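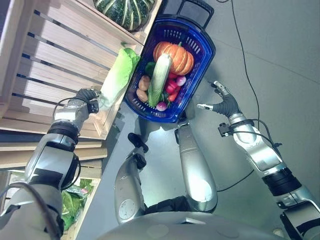 Robotic Manipulation, Week 12
Comparing hands: what a grocery bench can and can't tell you
Notes by Jozef Verbeke
Thursday, December 3, 2020

Read these before the lab. They cover the Kusell and Fistent hands and the produce task we use to compare them. I'll say at the start that I don't trust most published comparisons of this sort, and I'd like you to read ours with the same suspicion.

1. What the brochures claim

Both makers quote a success rate over a long series of grasps. Kusell's runs to 2,285 grasps and Fistent's to 1,453. Neither says how many objects were used, who placed them, or whether a grasp that slipped and was caught again went down as one success or two tries. Until you know that, the two rates can't be put side by side. Ask for the trial log. If there isn't one, write "not supplied" in your table and leave the cell at that.

2. Why produce

A cabbage has no flat faces and no handle, and its two ends behave differently. The base is thick and firm. The leafy end is ruffled, and a fingertip can land on a leaf edge that tells you very little about where the body of the thing is. 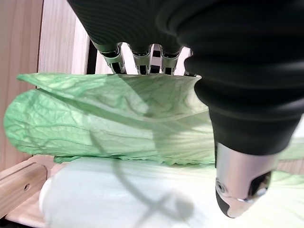
Contact is the part students get wrong most often. A thumb touching a surface is evidence of touch. It says nothing about whether the grasp will survive a lift, and a still from the wrist camera can't settle the matter. Mark contact and hold in separate columns. For our purposes a hold means the object clears its support and stays clear for 6 seconds.

Shape does a lot of the work as well. A hand that copes with a potato may do poorly with a leek, and an average over both hides it. Report each item by itself.

3. Head camera or wrist camera

The Verstraete controller accepts either view. The usual sales line is that the wrist view makes the head view unnecessary. I have my doubts.

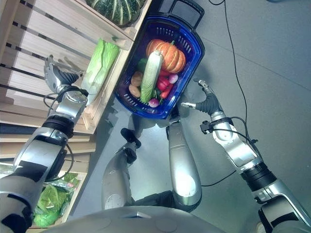
From the head you get the basket, the shelving and both arms together, so you can plan a reach and see what the other hand is up to. You lose whatever sits behind the forearm, and the wrist cable is one more thing to keep clear of the crates. A steep downward view also makes it hard to judge height above the rim.

The wrist view is better close in, provided the hand is slow or still.
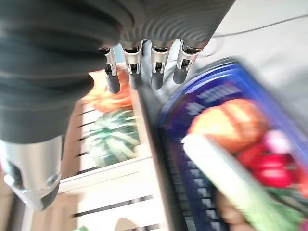 Once the arm swings, blur eats the edges your detector depends on. Slowing down fixes that and spoils your cycle time, so any speed figure needs the camera setting printed beside it. The Astcombe report leaves it out, and I'd give its speed chart no weight at all.

4. For the lab

Each pair runs 30 trials per hand, with the same items and the same start positions. Decide your stopping rule before the first grasp and write it down. Keep the failures in. If your favourite hand wins, swap operators and run it again before you tell me about it.

Bring the completed log sheet to the tutorial. Graphs can wait.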